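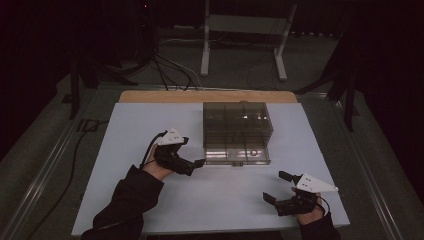
*Photo: Vaida Raudsepp*

**Monday, late**

Went to Wenche's decluttering night at the library after all. Eight hundred things in the average kitchen, the speaker reckoned. I'd like to know who did the counting. She wants us to get down to 346, a number she never explained, and I noticed she had a range of Londeo storage tubs for sale by the door. Fifty-five dollars for the set. So the road to owning less starts with buying more plastic.

Mbali bought two sets. I said nothing — well, I said a bit.

Came home and did the second drawer anyway, mostly to prove it wouldn't help. Found three dead batteries, the good peeler and Dad's tape measure, which I'd blamed Filippos for losing. I suppose I owe him a phone call.

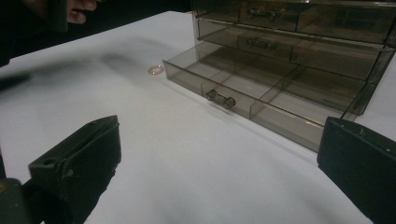 The peeler has gone back where it was. She says every object needs a "home" and a colour, and I can't see myself learning a colour for string. Wenche swears she sleeps better since she started. She also swore by the magnetic bracelet.

There's a second session next month on wardrobes. Told her I'd think about it. Bins out tomorrow, and ring Filippos.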